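Chapter 5: Rooms That Work
Category: Home & Interiors > Open Textbook > Planning Spaces
Last updated: Aug 4, 2026

Think about the last house you visited. Which room did you see first? You might say the living room, or the kitchen if your friends are the kind who let you in through the back. But before either of those there was a stretch of floor where you stopped, shifted your bag to the other arm, said hello, and wondered whether to take your shoes off. That stretch of floor is what this chapter is all about, and I think it is the most exciting small space in the whole house!

In Chapter 4 we looked at kitchens, where people stand still and things move around them. An entry is the opposite. People pass through it, often several at once, usually carrying something, and half of them are in a hurry. A kitchen gets hours of use each day. An entry may get only minutes, but they are busy minutes, and small mistakes in the plan get repeated every time someone comes home.

By the end of the chapter you should be able to draw a simple path plan for an entry, choose a storage depth that suits it, and explain to a client why the coat hooks belong where you put them (clients always ask about the hooks).

5.1 What an entry has to do

Old farmhouses in the Grenden valley often had no entry at all. The front door opened straight into the main room, and in December the whole family felt it. Later builders added a boxed-in porch, hardly wider than the door, and it changed daily life a great deal. Wet coats had a place to hang. Mud stayed near the threshold. A visitor could be greeted without the fire being robbed of its heat. The porch was tiny, yet it did three separate jobs: it held back the weather, it stored the outdoor things, and it gave people a moment to switch from outside to inside.

Those jobs haven't gone away. We have better doors and better heating, so the first job gets easier every decade, but the second has grown enormously. Count up what a family of four might own for their feet alone, add bags, sports gear, umbrellas and a dog leash, and you will see why so many handsome entries look tired within a month of moving in.

The third job is the one students tend to skip. Switching from outside to inside takes light, a place to put your weight, and a little room to turn. If you have ever hopped on one foot in a dark hallway, you already know the theory.

5.2 Paths first, furniture second

Start every entry plan by drawing where people walk. Use a soft pencil and don't be neat about it. Draw the line from the door to the kitchen, then the line to the stairs, then the short crooked one to wherever the keys get dropped. Where the lines bunch together, leave the floor clear. Where they never go, you have found your storage.

The Keane house, which we will follow through the rest of this chapter, is a lovely case to learn from. Its side entry is long and bright, and the owners wanted a deep bench under the window. The path lines ran right through it. Moving the bench to the opposite wall cost nothing at all, and suddenly two people could pass without turning sideways.

5.3 How deep is deep enough?

Shoes are wonderfully helpful to a planner, as they come in a fairly narrow range of sizes. A shelf 300 millimeters deep will take most adult shoes set heel to the wall. Go up to 37 centimeters and you can fit boots as well, though you give up floor you may badly want. Tilted racks, such as the Uta pattern you will draw in Exercise 5.2, save depth by letting each shoe lean.
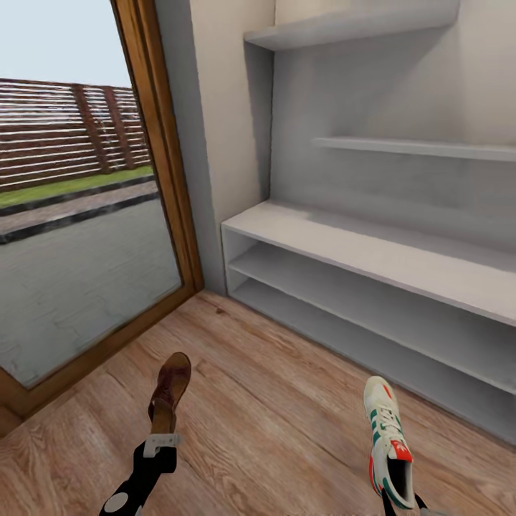 Height matters just as much. Put everyday shoes between the knee and the hip, where a person can reach them without crouching, and leave the lowest shelf for things that drip. Party shoes and out-of-season boots can go up high. Children need their own low spot, and they will use it cheerfully if it has no door to open.

Built-in or freestanding? Built-ins use every bit of the wall and look calm, but they fix your decision in place for years. A freestanding unit, like the Trolteck bench frame in Appendix B, can follow the family as its habits change. For a first plan, I like to leave 70 centimeters of wall with nothing on it. Something always turns up to fill it, and it's a real pleasure to have the space waiting.

Before you read on to 5.4, sketch the entry of the place where you live now, from memory, with its path lines. Then go and stand in it with your drawing and mark in a second color everything you left out.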